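Pre-run checklist, tabletop arm build, Plolach shared workshop
Bench 2, dry run on screen first, then the real thing
Filled in Sunday, before lunch

Hello all, and thanks to everyone who tidied up after the last session. I've gone through the usual list and put my comments under each line. Sorry if they ramble, but I'd sooner write too much than have somebody guess.

PART A: THE BENCH

1. Base bolts tight, no rocking
Checked. One needed a quarter turn. I've put a paint mark across each bolt head so you can see if it moves.

2. Emergency stop within reach of the person running the arm
Checked, and pressed it with the arm powered. It dropped out as it should. Please don't hang your jacket over it, however handy that hook looks!

3. Cables clear of the joints
Needs work. The gripper lead is fine when the arm is folded up but gets tight at full stretch. I've clipped it higher for now and would like a second pair of eyes on it.

4. Power board and leads
Checked. The tag number is 2209, and it's written in the book. The old grey extension lead has gone in the bin where it belongs.

5. Floor tape
Faded near the door. There's a new roll in the Pevik drawer if anyone has a spare half hour and good knees.

PART B: SETTINGS

6. Speed limit on for first runs
Checked. It was left at full after the last session, so do look at this one every single time.

7. Right control file loaded
Checked, Bumudel build 196. Anything older has the bad gripper offset in it and will happily push the fingers into the tabletop.

8. Gripper opens and closes on command
Checked on screen only. Still to be done on the bench.

PART C: THE DRY RUN ON SCREEN

9. Household items loaded and resting properly on the table
Checked. I went with the kitchen set again: the can, the bread, the tomato, the cup and the big white bowl. I know the bowl is a nuisance to plan around, but real tables have bowls on them and we may as well learn to live with it.

10. Gripper open before it goes down to an object
Checked. I stopped it with the fingers pointing down by the red can and had a good look before going any further. 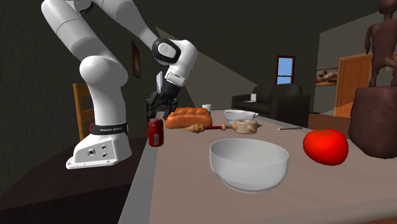
11. Path stays clear of tall items
Not signed off. I want to run it again with more height on the way across.

Comments on this checklist

I'd add a line between 7 and 8 for the workspace limits, if you don't mind. We had ours set up beautifully in the Su planner at home, and then found the bench controller was still using its own defaults, so the two didn't agree and the elbow went a good deal wider than we'd planned for. No harm done, but I got a fright and so did the dog. Now we read the limits off the controller itself and write them on the sheet.

Lovely suggestion, thank you, I'll put it in as 7a before the sheet gets printed again. Item 3 is still open as well, so no bench runs until the lead has been looked at and somebody has initialled it.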